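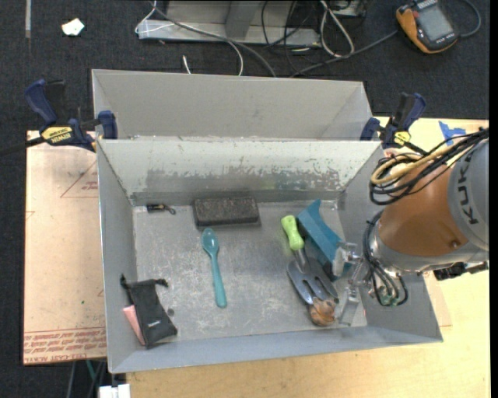 Abb. 3: Greifzelle mit KUKA-Arm, Metallwanne und gemischten Testobjekten. Die Wanne ist mit zwei Schraubzwingen-ähnlichen Klemmen gehalten.

3.2 Beschaffung und Budget

Wer einen Antrag schreibt, denkt zuerst an den Arm. So ging es mir auch, und ich gebe zu, dass in meiner ersten Kostentabelle unter »Sonstiges« genau eine Zeile stand. Der Arm war bei uns ohnehin schon im Haus (Glück gehabt!), die Steuerung auch, und ich dachte, der Rest sei Kleinkram. Der Rest hat uns dann 37 einzelne Bestellvorgänge gekostet. Prodromos Raptis hat sie alle in einer Liste mitgeschrieben, und ohne diese Liste gäbe es den vorliegenden Abschnitt nicht.

Fangen wir mit der Wanne an. Wir wollten schräge Wände, damit Objekte am Rand nicht einfach senkrecht anstehen, und eine Trennwand, um die vordere Arbeitsfläche vom schmalen hinteren Fach abzuteilen. Ein Angebot von Doolan über eine Sonderanfertigung mit Grundgestell lag bei 600 Euro -- für ein Stück Blech, das wir nach der ersten Projektphase vielleicht wieder austauschen würden. Wir haben die Variante ohne Gestell genommen und die Wanne am Tisch festgeklemmt (Abb. 3). Das sieht nach Provisorium aus, und für eine Serienzelle würde ich es auch niemandem empfehlen, aber für eine Laborzelle mit häufigem Umbau plane ich es inzwischen gleich so ein.

Bei den Testobjekten haben wir lange diskutiert. Velis bietet fertige Objektsätze mit Maßblättern an, sehr schön gemacht, nur eben teuer und für unseren Geschmack zu brav. Unser eigener Satz kam am Ende auf 159 Euro und enthält Dinge wie einen Plastiklöffel, eine kleine Gartengabel mit Metallzinken und einen schwarzen Stoffbeutel mit Etikett. Gerade der Beutel war mir wichtig, weil weiche Sachen in den Angeboten fast immer fehlen! Was ich beim nächsten Mal anders machen würde: jedes Objekt gleich doppelt kaufen. Löffel in einer bestimmten Form und Farbe sind ein halbes Jahr später nämlich gern mal aus dem Sortiment, und dann sitzt man da mit einer Vergleichsmessung, die keine mehr ist.

Beim Greifer lief es umgekehrt. Dort hatten wir großzügig gerechnet, und der Posten für Verschleißteile (232 Euro bei Iscombe, Stand 22. Juni 2022) hat bis Dezember gereicht. Unterschätzt haben wir dafür die Leitungen. Kabel, die außen am Arm entlanglaufen, brauchen Längenreserve, Halter und ab und zu Ersatz, und in keinem der Angebote, die ich verglichen habe, tauchte das als eigene Position auf. Katura hat es auf Nachfrage ergänzt, die anderen haben auf das Zubehörheft verwiesen.

Für die Planung einer zweiten Zelle haben wir die Liste deshalb nach Lieferzeit sortiert und erst danach nach Preis. Die Reihenfolge der Bestellungen hängt seitdem ausgedruckt im Büro, und die Kabelhalter stehen darauf vor der Wanne.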